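About Plutlow Interiors
Window treatments, upholstery and soft furnishings for homes and small offices

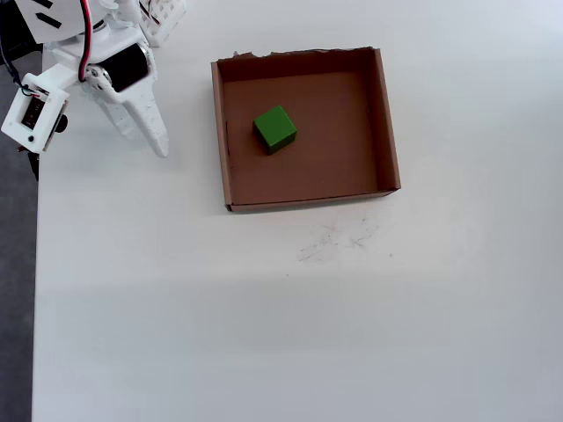
What does a first visit cost?
The first visit is free within the town of Braltthorpe, and we charge a flat $100 for anything farther out. If you go ahead with an order, the $100 comes off the final bill.

Plutlow was started by Glykeria Makris, who trained as an upholsterer and spent nine years in the Kontogiannis workroom before opening her own. There are three of us now. Glykeria does the measuring and most of the cutting, and the sewing is done on site.

We make drapes, Roman shades, bench cushions, slipcovers and headboards. We also re-cover dining chairs and window seats. We do not sell flooring or paint, though we are happy to look at your samples and tell you what will sit well next to them.

Our fabric library has 3,385 samples, filed by color and then by weight. Most of the linings come from Oltex. You can borrow up to nine samples at a time and keep them for a week – look at them in the morning and again with the lamps on before you decide.

Drapes usually take three weeks from the day the fabric arrives. Upholstery takes longer, and February is our slowest month if you have a big piece in mind.

The workroom is open to visitors from 9 a.m. Please call before you bring furniture in, and measure your doorway first if it is a sofa. Parking is behind the building.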